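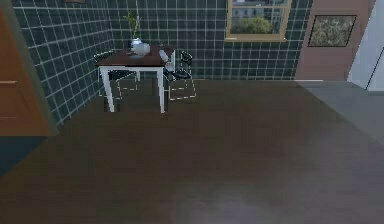
Lamel scene packs: worth the license?

wulan_s
Has anyone paid for the Lamel room packs? We want to train a small tidy-up policy in simulation before we buy an arm. The sales page says 92 rooms, "ready for manipulation." I only have the free dining corner so far, the one with the tiled walls and the two chairs.

csenge.n
I have the full pack. Ready is a stretch. The rooms load and that's the best I can say. Friction values are the same on everything I opened, vase or tabletop.

Datport_Rohani
Disagree. We ran 1,000 pick attempts in theirs over one night in July and had no physics blowups. Try that with the Hartono kit.

csenge.n
No blowups is a low bar. How many of those grasps carried over to your real arm?

Datport_Rohani
Haven't tested that yet.

csenge.n
Right.

qharahap
Look at the chair legs in the free room. White dashed outlines under a solid black seat. If I'm paying $500 I want legs a depth camera can believe. Same with the little white cylinder at the table edge, I can't tell if it's a cup or a roll.

Datport_Rohani
Could be your render settings. The window and the wood floor look fine to me.

qharahap
Default settings. And my policy doesn't pick up windows.

wulan_s
So is there a trial of the paid rooms?

farah_m
I asked Brakumgate, who resell it. No trial, no refund once the key is used. They sent me a brochure with 101 listed features and not one success rate. I'd stay on the free room and check the collision meshes yourself before paying.

wulan_s
OK, holding off. Rohani, please post your real arm numbers if you get them.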